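Drorholm Workplace Gallery
Furniture Care and Housekeeping, Open Office Level

Drorholm maintains a shared open office for its resident firms, among them Stollix and Zidel. The furniture is the property of the building and is cared for under a single housekeeping plan, reviewed each August. This gallery presents the principal items covered by the plan and the care each receives. It was prepared by Firouzeh Shahbazi, Office of Facilities, and last revised on 26 January 2020.

The plan applies to 40 task chairs, the desks assigned to them, and the shared tables. Daily attention is given to surfaces touched by hand. Upholstery, mesh and casters are treated on a longer cycle. 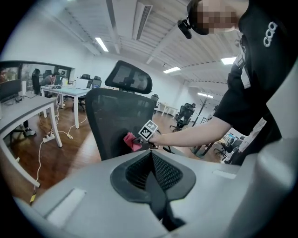

Task chairs are wiped from the top down, beginning with the headrest and continuing along the backrest to the seat and arms. A dry cloth is used first to lift dust, followed by a second cloth dampened with plain water. Solvents and scented sprays are not permitted on any seating. On chairs with a tall mesh backrest, such as the black one with the padded headrest, the cloth is pressed lightly against the weave and moved in short strokes. Colored cloths, including the red-pink type, are washed separately before their first use.

Desks and shared tables
Occupants are asked to clear loose papers at the end of the working day. Laptops and monitors left on a desk are not moved by housekeeping staff, and the surface is cleaned up to the edge of the equipment. Bottles should be closed or taken to the kitchen.

Floors and cabling
Wooden floors are dust-mopped each evening. Power strips and cables are cleaned around by hand and are never unplugged without the consent of the occupant.

Glass partitions
Partitions are polished every 20 days on both faces. Notices should be placed on the boards provided in the Hebden corridor.

Requests
Damaged chairs may be reported to Davoud Shahbazi, Furniture Stores, extension 575. A replacement chair is normally issued within seven days. Please state the desk number and the nature of the fault.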